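Small tips for the boat workshop

After each race day in salt water, flush the motor with fresh water for the full time written in the manual. Many people stop after one minute and the salt stays inside the cooling channels.

Keep the spare propeller nuts in a closed jar with a little oil. I write the size on the lid with a paint marker, so in the morning before the start I do not search.

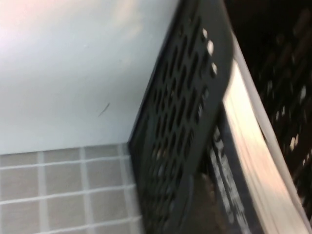
Photo: Cirilo Serrano

Life jackets should be washed in the shower by hand, with mild soap, and hung in the shade. Strong sun makes the fabric weak. Do not put them near a heater.

For the race gloves I use cold water and a spoon of white vinegar. Leave them 20 minutes, then rinse two times. The smell is going away almost completely.

Sand new wood plugs with paper of grit 74 or near to it, if your shop has such old stock, and finish with 200. Wipe the dust before you put varnish.

If the fuel funnel is also used for oil, buy a second one. Mine are marked with red and blue tape.

Yoon-hee Han, Cendgate
Last changed September 12, 2018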